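# Paper and Glue Table, Plolach Craft Room

My name is Kamonchanok Mahawong and I keep the small craft room at Plolach. Since April we repair old notebooks and make new covers for them.

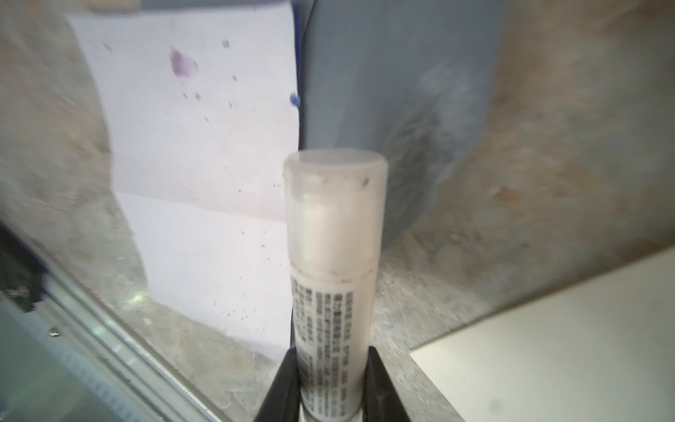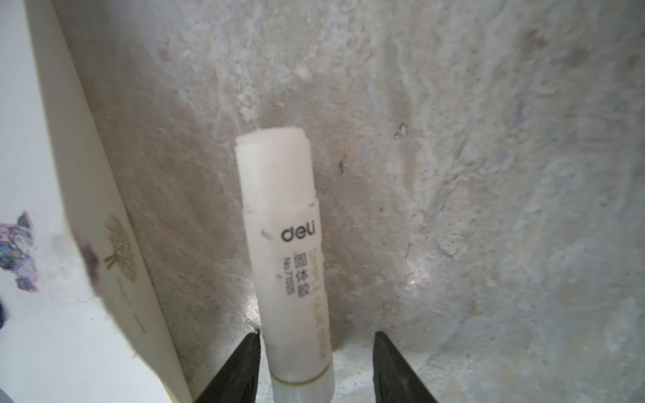

White tubes with white caps. The second one is a deli glue stick, No.7105, with gold letters on the side.

We prefer a stick for covers, as liquid glue makes thin paper wavy. Press lightly, go from the middle to the corners, and close the cap after each sheet. For heavy card please ask me for the Nakpan paste — it is kept in drawer 4.

The next gallery will show the finished covers.

June 5, 2013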